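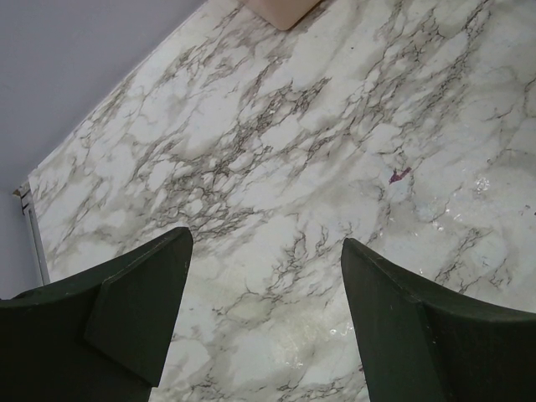
Green fingers fitted, open over the marble top.

Ginton Finger Set – club pack

Soft-edged dark green fingers for two-finger grippers. Made for school and college robot clubs, first run out at the Tolentino after-school class. Sold in pairs. Part no. 467.

Designed by Marites Ambrosio, who teaches the class, and tested to bits by the students. Main job is the dish rack task – plates, bowls, cups, anything with a rim. Bowls are the hard one. Go in slow, get the right finger
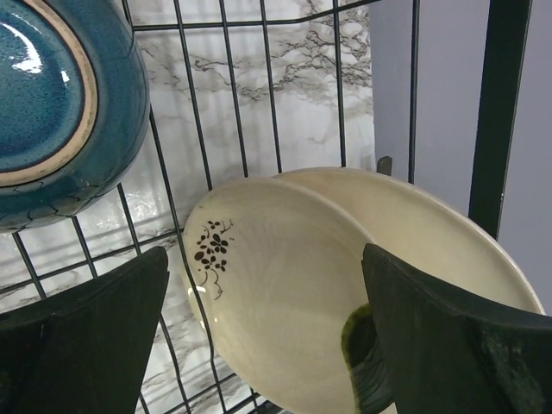 onto the outside first, then bring the left one up to meet it. Dont squeeze early or the bowl twists. Glazed stuff wants a lower grip setting, start at 22 and creep up.

Pads wear. Wipe after every session, spare pads sold seperately.

Also in the pack: task cards by Cherry Mae Policarpio, screws, hex key. Two arms on one table? Order 2 sets, and keep the rack where both can reach. 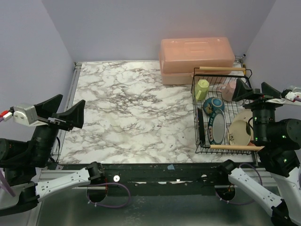
Ordering

Clubs entering the Pludville round – orders in by 20th July please. School invoices fine.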